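Home & Household > Laundry and Bedding
Thread: Bulky stuff, where does it GO (small apt, no linen closet)
Replies: 13

patchwork_pam
ok need ideas. moved into a one bedroom in Drulley in January, no linen closet, one bedroom closet the width of a coffin. the problem is bulky stuff. full size quilted duvet, two puffer jackets, spare pillows. right now it all lives in a heap and every time I need a jacket the whole heap comes down. vacuum bags? bins? what do you people do

tallboy36
vacuum bags. done. next question

lintqueen
NOT vacuum bags for the puffers. if they're down they go flat and never come back right. did it to a good one, two winters in a bag, came out like a bathrobe. duvet depends what's in it

tallboy36
mine came back fine. 20 min in the dryer with tennis balls

lintqueen
once, maybe. do it every year and see

patchwork_pam
duvet is polyester, I think?? tag's long gone. one jacket is real down, other one is whatever the outlet had

mossy_sill
polyester holds up ok compressed for a season, I wouldn't go longer. don't suck it all the way flat, stop when its half size. and make sure it's bone dry first, I mean dry dry. we had one go musty and you can't get that out, three washes and I gave up

garrison_b
Under the bed. What's the clearance? I measured mine wrong and bought 275 bucks worth of those Terker rolling drawers that didn't fit by the width of a thumb. Returned them, ate the shipping.

patchwork_pam
ouch. bed's a platform, goes right down to the floor. so no

garrison_b
Risers then? Or is it a solid base

patchwork_pam
solid. came with the apt, can't swap it

hollowaycat
what about just using the duvet lol. put it on the bed. why is it in storage

patchwork_pam
it IS on the bed half the year! too hot in summer, radiator's nuts in spring too, no valve. so it comes off in like April and then where

lintqueen
cotton bag, top of closet. the big zip ones, not plastic. I have the Skilari ones, they breathe, handles on the short end so you can pull them down without a ladder. fold the duvet in thirds long ways then roll from the closed end, push the air out with your knees. goes in way smaller than you'd think

tallboy36
or a vaccuum bag

lintqueen
omg

mossy_sill
second the cotton bag. old pillowcase works if the duvet's thin. yours sounds thick tho, try a king size sham

garrison_b
Disagree on top of closet. Heat rises, dust, and you said it's a narrow closet so I bet the shelf is too. Anything that big sits half off it and lands on your head. Get an ottoman with a lid. Somewhere to sit and the duvet's inside.

patchwork_pam
shelf is narrow yeah. there's 36 inches of wall under the window, could do an ottoman there. or a bench? been looking at the Malhotra one but it's pricey and the reviews say the hinge is junk

garrison_b
Measure the inside of it and don't trust the listing, they give you the outside numbers. Ask me how I know. And skip anything with a hinge like that, get a lift off lid.

hollowaycat
ok but the jackets. duvet is solved, jackets are the thing you use every day. hooks. by the door. why are they in a pile with bedding

patchwork_pam
door opens against the only free wall. tried the over the door kind, the door won't close with a puffer on it. and landlord says no holes

hollowaycat
freestanding coat rack? or tension rod in the closet doorway, hang them sideways. I did that in a place smaller than yours, held four winter coats, came down once and only bc my kid swung on it

mossy_sill
racks tip with heavy coats. get one with a wide base or put it in a corner. and wipe the collars before you hang em up for the season, black ones hide the grime but it's there, little dish soap on a cloth, don't soak it

tallboy36
collars? who is cleaning collars

mossy_sill
people who don't want a ring on it by March

lintqueen
^ this. also zip them up before you wash, empty the pockets, low heat, take forever, do it anyway. check every pocket I found a whole lip balm melted in the lining once

patchwork_pam
ok so where I'm at. ottoman w lift off lid for the duvet, cotton bag inside it so it doesnt pick up the smell of the box. tension rod for the jackets, gonna try it tonight. pillows still no clue

garrison_b
Pillows go in the ottoman too if it's deep enough. Or toss the spares. How many guests do you have

patchwork_pam
like two a year. fine. one spare stays

hollowaycat
told you. hooks OR rod. never a pile

tallboy36
still think you're all overthinking it. my post count is 1,823 and I bet a thousand of those are me saying vacuum bag

lintqueen
we know

patchwork_pam
update, rod's up, real down jacket is on it and it's holding so far. the closet door only closes most of the way now but I can live with that. ottoman's ordered, plain gray, lift off lid, inside measures ok acording to the seller (I asked for a tape measure pic, thx garrison). the teal puffer and the duvet are next, duvet's the red and orange checkered one with the roses, been dragging it from apartment to apartment since college and it's not going anywhere

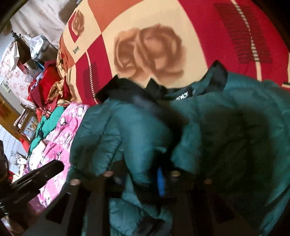 so gonna wash both before they go away, jacket first bc the machine downstairs won't take the two together. lintqueen how many tennis balls, two or three? and does it matter if they're old ones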